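Section 6. Comparing Hand-Held Grippers on the Test Board

6.1 Purpose

This section describes how to compare two or more hand-held grippers before one of them is selected for a work cell. It applies to the Culler and Nitness gripper units and to any other unit fitted with the Bergmann wrist mount. The procedure requires one operator and one recorder. Operators who have not completed Section 5 (Fitting and Wrist Adjustment) shall do so first.

6.2 Items Required

Two gripper units, one for each hand
Wrist straps, correct size for the operator
Test board, cleaned
Test pieces from the Dasidex set
Controller and power supply
Trial sheet, Form 6-B

6.3 Preparing the Station

1. Place the test board flat on the floor inside the rail frame. The long edge should face the operator.
2. Wipe the board with a dry cloth. Old stains that do not come off may be left, provided the surface is smooth to the touch.
3. Route the gripper cables so that they do not cross the board.
4. Turn on the controller and wait for the ready light before turning on the power supply.
5. Check that the loop rate shown on the controller is 2000. If another value appears, reset it under Controller Settings and restart.
6. Load the trial profile for the gripper model in use. Profiles saved before the February update will not open and must be entered again by hand.

CAUTION: Do not connect or disconnect a gripper while the power supply is on. Damage to the finger drive may result and is not covered by the service agreement.

6.4 Fitting the Grippers

1. Put on the left unit first. Close the wrist strap until it is snug, then release it by one notch.
2. Put on the right unit in the same way.
3. Open and close each gripper 6 times without a test piece. The fingers must meet along their full length.
4. If the fingers meet only at the tips, remove the unit and adjust the finger plate as described in Section 5.

Note: When two different models are compared, wear each model on each hand for an equal number of trials. Results taken from one hand only shall be marked "single hand" on the form.

6.5 Running the Trials

1. Kneel or sit at the near edge of the board with both hands over it. The forearms should be free to move.
2. The recorder places one test piece on the board and calls the start.
3. Pick up the piece, hold it clear of the board for the count given on the form, and set it down.
4. The recorder marks the trial as held, slipped, or dropped.
5. Repeat until 30 trials have been completed with the first gripper.
6. Rest both hands before changing over.
7. Complete the same number of trials with the second gripper, using the same pieces in the same order.

WARNING: Stop at once if the operator reports numbness or pinching at the wrist. Turn off the power supply, open the strap, and do not resume on the same day. 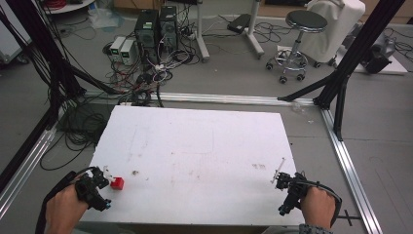 Starting position affects the result more than most operators expect, and it should be the same for every trial. The fingers are brought to the piece from the side, at a low angle, and the wrist is kept in line with the forearm. The small red cube is set near the lower left of the board, just to the right of the white fingers of the left gripper, so that the reach is short and the right hand can stay on its own side. Pieces for the right hand are placed in the matching position on the right.

6.6 Scoring

Divide the number of trials marked "held" by the total number of trials and enter the result as a percentage. A gripper that scores 93 or higher may go forward to the load test in Section 7. A gripper below this score may be tested once more after the finger pads are replaced. Both scores are to be kept.

Slips and drops are counted separately. Where two grippers have the same score, the one with fewer drops is preferred.

6.7 Shutting Down

1. Turn off the power supply, then the controller.
2. Remove the right unit, then the left.
3. Disconnect both units and coil each cable loosely.
4. Return all test pieces to the Dasidex case and check them against the list inside the lid.
5. Sign Form 6-B and file it with the station log.

Section last revised 2023-07-05. Earlier printings of Form 6-B do not have a column for slips and should be discarded.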